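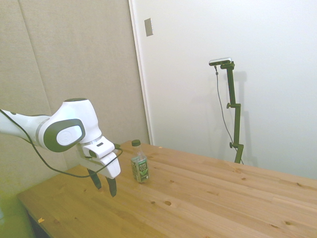

The arm and the bottle at Noltari's workshop, with the fixed camera on its stand behind the table. Photo: Emiliano Retamal

I've been following the Noltari people for a while now, mostly through their release notes (yes, I read release notes for fun), so when Yi-an Cho wrote to say that version 87 of their grasp planner was going out the door, I invited myself over for the afternoon.

The planner is called Toft, and it does one job. You give it camera views of a thing on a table, and it hands back a list of ways to pick that thing up, best first. The old version handled boxes and mugs just fine. Clear bottles drove it nuts! It would see the table right through the side of the bottle, decide there was a hole there, and plan a grasp on thin air.

The new release goes at that from two ends. Toft now looks for the parts it can trust, like a cap or a label, and works out where the rest of the body has to be from those. It also compares the fixed view with the one from the wrist before it commits to anything, and if the two disagree by too much it asks for another look from a different angle. Yi-an calls this "being polite to the bottle," and I've decided to steal that.

She had a Pure Leaf bottle with a green cap out on the pine table and the planner's output up on a laptop for me. Each candidate grasp is a little colored fork floating over the point cloud, and you can click on one and get the reasons for its score in plain words. I could have played with that for an hour. The old tool gave you a number and wished you luck.

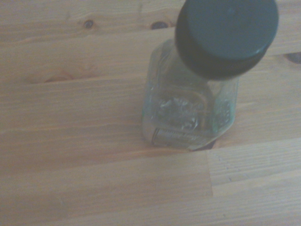

The view from the wrist, nearly straight down over the cap. Photo: Noltari

Wood grain showing through the side of a bottle is just the kind of thing that used to fool the depth step, Yi-an told me, and knots were worse, because the old code liked to treat a dark spot as an edge. They kept the table and retrained on it. The new training set has 638 scenes with clear objects, up from 125 last time, and planning a grasp now takes 200 milliseconds on their desktop machine. The extra look, when Toft wants one, comes on top of that (you have to wait for the arm to move, after all).

It isn't all sorted. Two bottles touching each other still confuse it, and Ignacio Barroso, who looks after the motion side, would like the planner to know more about cables before it proposes anything with a lot of wrist twist. He has a branch for that. He's had it since March, and he'd rather I didn't ask when it's getting merged.

Version 87 is up for download on 19 September 2020, and settings files from the previous version should load without changes. If you've written your own scoring plugin, read the upgrade page first, as two of the function names are different now.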